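Cans on the Table – Drinks Sorting Gallery

Gallery – Zurnton Community Rooms – Kitchen and Stores

Every May we go through the soft drinks that have gathered in the stores over the winter. They come from all over: leftovers from the quiz nights, odd cans out of split multipacks, donations handed in at the front desk, and whatever gets left behind after hall hire. By spring the bottom shelf is a mixture and it gets hard to tell what we have enough of for the summer lunches.

The job is simple enough. The cans come out of their boxes and go up on the wooden table, where they can be seen properly. Flavours are put together where there is more than one of a kind. Anything dented on the rim or past its date goes to one side, and the rest goes back on the shelf in rows with the oldest at the front.

We started on the Tuesday afternoon and had the fizzy drinks done by 3. The juice cartons and squash were left for another day, as they live in the tall cupboard and need a separate go. Click on either picture for the larger version.
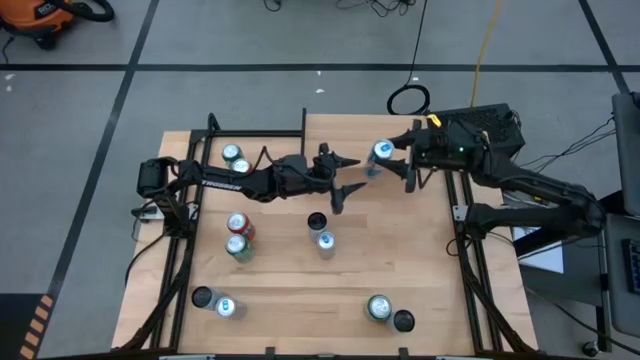 Cans out on the wooden table, with green and red among the colours.

A few notes on the sorting, for anyone doing the same with their own cupboard. Colour is a good first guide but it will let you down. Green is the worst for this. It could be lime, lemon and lime, apple or even ginger ale, depending on who makes it, so it pays to turn each one round and read it before putting it with the others. Silver and blue are nearly as bad, as they turn up on energy drinks, tonic water and plain cola alike.

Tall slim cans are best kept apart from the standard ones. They don't stack on top of the ordinary size, and if they go in the same row they tend to get knocked over when somebody reaches past. We now keep them in a Ganico tray at the end of the shelf, which holds 14 and slides out. The standard cans go in two Saarela shelf boxes – the open-fronted sort, so that you can see what is left without lifting anything down.

Dates are usually printed on the base. The print can be faint and is easily missed in poor light, so do this part near a window or under a decent lamp. Write the month on a sticker if you find it hard to read, and put the sticker on the front of the row, not on every can. 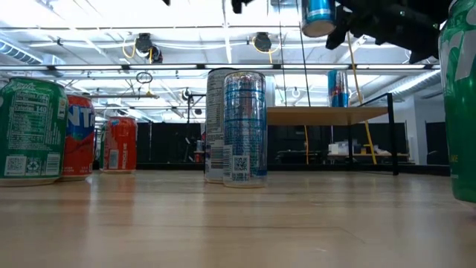

Do cans of fizzy drink need to be kept in the fridge?

They are fine in a cool, dry cupboard until you want to drink them. Keep them out of direct sun and away from the boiler or cooker, and don't let them freeze, as a frozen can may split. Chill them for a few hours before serving.

The stores are under the oldest part of the building, which dates from 1834, and they stay cool for most of the year. That suits the drinks well enough. The only trouble is damp along the back wall, which softens cardboard, so we no longer leave anything in its delivery box on the floor. The Flarkix racking that went up last year keeps the bottom row clear of it.

Donations of drinks are welcome at the front desk during opening hours. Please check that cans have at least 30 days left on them, and leave out anything alcoholic, as we can't take it. Full multipacks are easiest to store, but single cans are fine too.

More in this section: Tea and Coffee Cupboard – Crockery Shelves – Chest Freezer – Back to all galleries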